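Truvport Collier 24 Ballot Transfer Case

Hard sided, sealable, stackable. For polling places moving paper ballots from precinct to the county office on election night. Also gets used for absentee envelopes and recounts.

In stock. Ships from our Raju Street warehouse. Orders in by 2 p.m. go out same day except in the two weeks before a general, see below.

What it is

The Collier 24 is the middle size. 24 inches long, holds up to 1000 ballots flat at standard 11 inch length, 675 if your county prints the 18 inch ballot. Do not go over. Lid will still latch when its overfull but the seal tabs won't line up and your canvass board will send it back.

Lid is one piece, hinged on the long side. Two latches, each takes a pull-tight plastic seal or a wire seal. Padlock hole on the short end for counties that require both. Hasp is riveted, not glued. The old model was glued and yes we heard about it.

Color is gray or blue. Blue is for provisionals in most places we sell to but check your own rules.

Capacity by ballot length

11 inch, flat: 1000
14 inch, flat: call us, depends on fold
18 inch, flat: 675
Absentee envelopes, on edge: depends on thickness, send us one and we'll test fit it

Numbers are for standard ballot stock. Heavier stock holds less. If your printer changed paper this year then measure a stack before ordering, don't go off last cycle's count.

What comes with it

Case, with lid attached
Window pocket for precinct card, riveted to front
One pack of numbered seals, color your choice
Chain of custody forms, pad, two part carbonless
Foam spacer for short loads

Spacer matters more than people think. Low turnout primary, ballots slide around in back of somebody's car for 18 miles, edges get bent, then the scanner kicks them. Put the spacer in.
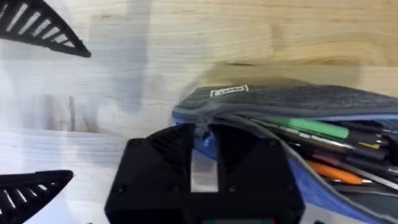
Seals

Any pull-tight seal up to standard width fits. We sell the Jedden numbered seal, which is what we ship in the pack. Seven digit, no repeats within a county order. You get the number range on the invoice so the clerk can log it before cases go out. If you want seals split by precinct tell us at time of order, we can bag them that way. No charge. Takes an extra day.

Wire seals are seperate. Most counties don't need them. If your state spells out wire in the statute you already know.

Don't reuse a seal number from a prior election. Sounds obvious. Happened to a customer in a sheriff's race and they spent a whole afternoon at the canvass explaining two logs with the same number on it.

Opening and closing on election night

Close the polls. Finish the tape. Ballots in, spacer if short, lid down, both latches. Seal both. Two poll workers from different parties read the numbers out loud and both sign the form. Top copy goes in the window pocket, bottom copy goes back with the chief judge. Do not put both copies inside the case. If you do, it has to be opened to read the form and then you need a new seal and a new form.

At the county office the intake person checks numbers against the form before anything gets cut. Keep the cut seals. Bag them with the form. Most retention rules want them as long as the ballots.

Your state procedure wins over anything on this page.

Sizes

Collier 18: small precincts, early voting sites with daily pickup
Collier 24: this one
Collier 24 Deep: same footprint, taller, for central count

The 18 and 24 don't stack on each other. 24 and 24 Deep do. The Deep full of paper is a two person lift, please don't send one person out to the parking lot with it at 10 at night.

Questions we get

Does it fit under the scanner?
No. It's a transfer case, not a scanner bin. For bins we need the make and model of your tabulator. Separate page.

Can we label it ourselves?
Yes. Use the window pocket or a removable label on the short end. Permanent marker doesn't come off, don't.

Replacement latches?
Yes, sold in pairs. Screwdriver job. Hinges have to come back to us.

Is it certified?
Depends on state. Some approve containers, some leave it to the county, some don't say anything. Emlyn Rees in our office keeps the state list and can send the letter if yours has one. Ask before you buy if you're not sure, returns on sealed-use equipment are limited.

Fireproof?
No. Water resistant lid, okay for rain between the door and the car. Not for storage in a basement that floods.

Purchase orders

County and township POs accepted, net 30. Tax exempt certificate on file or attached. Quotes are good through the end of your fiscal year if you tell us when that is. For bids over one pallet talk to Rodrigo Magalhães, he does the volume pricing and can split delivery between the warehouse and the precinct drop sites.

School boards, unions, and party conventions can order too. Prepay only unless you have an account.

Lead times

Normal: same day or next.
Primary season: up to a week.
Two weeks before a general: no promises. We will tell you the truth on the phone. Best time to order is February, nobody does.

Loaner cases for recounts. Limited number, first come, you pay freight both ways. Must come back empty. Check inside the lid. We have gotten ballots back and that's a very bad phone call for everyone.

Care

Wipe down with mild soap. No solvent on the window pocket, it clouds. Store with latches open so the springs don't set. Check the hasp rivets before every election and if one is loose pull the case out of service.

Returns

Unused, in the carton, 30 days. Seals are not returnable once the bag is opened. Damaged in freight, note it on the driver's slip and send us photos before you unpack the rest of the pallet.

Related

Jedden numbered seals, pack
Chain of custody pads, two part and three part
Window pocket, replacement
Spacer foam, set of four
Collier cart, holds six cases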